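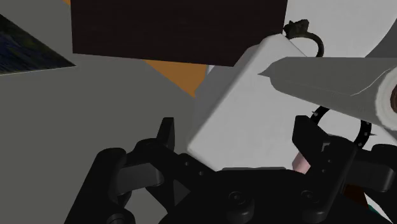
Figure 3. Rendered view of a two-finger gripper holding a white rectangular block.

4.2 Recording of easements and the effect of defective descriptions

The second group of disputes in the sample concerns easements that were granted in writing but described poorly in the recorded instrument. We coded an instrument as defective if the burdened strip could not be located from the text of the deed and any plat to which the deed referred. Under this rule, 83 of the 200 instruments were defective. The remainder either gave a metes and bounds description that closed or referred to a recorded plat on which the strip was drawn and dimensioned.

Defects were not evenly spread between the two counties. Alloston accounts for 70 of the defective instruments and Hirville for the other 13. Part of the difference reflects recording practice. The Hirville recorder returns any deed that refers to an unrecorded plat, while the Alloston recorder accepts the deed and leaves the question to the parties. Bassey and Morikawa report a similar pattern for boundary line agreements, although their sample does not separate residential from farm parcels.

The most common defect was the "as now used" clause, in which the grantor conveys a right of way over a driveway or lane as it exists at the time of the grant. Courts in both counties treat such a clause as valid between the original parties. The difficulty arises on resale. A later owner who moves or widens the lane has no fixed line against which the change can be measured, and the title insurer will normally list the easement as an exception without stating its location. In the Rendel tract, four successive deeds repeat the same clause even though the lane was rebuilt along a different line between the second and third conveyances.

We next considered whether a defective description increased the chance that the easement would be litigated. Each instrument was traced forward through the grantor and grantee indexes for 20 years from the date of recording, and any civil filing that named the easement was noted. Bello Obi and Yakubu Effiong coded the filings separately. Disagreements were settled by reading the complaint in full. Filings that mentioned the easement only as background to a mortgage foreclosure were excluded.

Two limits on this method should be noted. First, disputes settled before filing leave no trace in the index, so the measure understates conflict. Second, an owner may cure a bad description by recording a corrective deed. We treated a corrected instrument as sound from the date of the correction and as defective before it. The Ogbonna parcels, which were split and later rejoined under one owner, were dropped from this part of the analysis on the ground that merger had ended the easement.

4.3 Maintenance duties

Few of the instruments in either county say who must pay for upkeep. Where the deed is silent, the default rule places the cost on the owner of the benefited parcel.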